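Why do people stop using the library study rooms after 3 pm?

Group 3 project report
Nyokabi Tanui, Jozef Prins, Veronica Vasiliu, Salim Masanja

1. Why this topic

All four of us study in the Mullard building library and all four of us had noticed the same thing. Mornings, packed. After lunch, packed. Then it empties out, and the people who leave don't go home, they go sit in the Khaemba cafe or on the stairs. We wanted to know why. Our guess in the proposal was noise. We were wrong, mostly.

Our research question: what makes students leave the study rooms in the afternoon, and would they stay if it was fixed?

2. What we did

Three parts to this.

A short survey. Paper, one side, handed out at the library entrance and in the cafe. 99 handed out, 97 came back, which is way better than we hoped for. Jozef stood there until people finished, that's the trick. Questions were about where you study, when you leave, and the main reason. One open box at the end.

Door counts. The library already has a counter on the turnstile, and the front desk let us copy down the numbers for one week in April. 751 entries for the week. It counts people coming in but not people going out, so we couldn't use it for what we planned. More on that in section 5.

Measurments. Temperature and light level in the big room and the two small rooms, every hour from nine until six. Veronica borrowed a light meter from the photo club. Temperature was with a Wastar kitchen thermometer, which reads to half a degree. Fine for us.

3. What we found

Heat. That's the short version.

The big room faces west and has the tall windows. By mid afternoon the sun is straight on the desks. Blinds exist but the cords are tied up out of reach on most of them, and a couple are stuck halfway. The small rooms don't get direct sun but they have no window that opens, so once three or four people have been in there a while it gets stuffy.

In the survey "too warm" was picked more than any other reason. Second was "no outlet free", then "hungry". Noise came fourth. We had noise as our whole hypothesis so that was a bit of a shock.

Light was the surprise. The big room is so bright on the west side in the afternoon that people can't read their screens. Several comments on this in the open box:

"I move twice and then give up and go to the cafe."
"Can't see my laptop. Would rather sit on the floor in the hall."
"Hot + glare + my phone is dead = bye"

On the outlets - the desks along the inside wall have them, the window desks don't. So the coolest seats are also the ones with power, and they go first. Whoever gets there in the morning keeps the seat all day. Some people leave a bag on it and come back two hours later. Salim wanted a whole section on the bags but we didn't collect data on it.

4. What could be done

We asked in the survey what would make people stay. Most wanted blinds that work. Cheap compared to the other ideas. Air conditioning came up a lot too but Wafula Minja from facilities told us in our interview that it isn't happening in that building, the wiring is too old. He did say the blinds could be looked at over the summer and that no one had ever filed a request for them. So Nyokabi filed one.

Our suggestions in order:

Fix the stuck blinds and let the cords down.
Put power strips along the window desks.
Prop the small room doors open when they aren't booked.
Swap the layout so the long tables are on the east side and shelves are by the windows. Bigger job. Shelves don't care about glare, although Wafula pointed out the books might fade.

We also looked at desk fans. The Padar ones the dorms use are quiet enough, we tried one in a small room for an afternoon and it helped a little. But it's moving warm air around.

5. Problems with our project

The door counter thing. We should of checked what it counts before we built half the method on it. We ended up doing the leaving times from the survey answers only, and people are not great at remembering when they left somewhere.

Survey was only given to people who were already at the library or the cafe. Anyone who quit using the library completely isn't in our numbers.

One week is short. It was sunny for most of it. In a rainy week we might of gotten noise after all.

Also the light meter battery died on the second day and we lost an afternoon, so the light readings have a gap there.

6. Who did what

Nyokabi - survey design, write up, facilities request
Jozef - handing out surveys, typing in answers
Veronica - light and temperature, charts
Salim - interview, door counts, slides

Charts are on the poster in the department hallway, they didn't fit the upload limit.

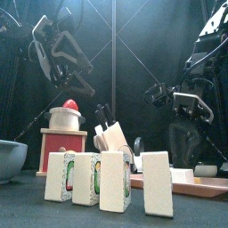 If a group wants to carry this on next year, do it in the fall as well and compare. Start with the outlets question, we barely touched it. The blank survey sheet and the typed up answers are in the class folder, ask Salim for the link. The thermometer goes back to Veronica's kitchen.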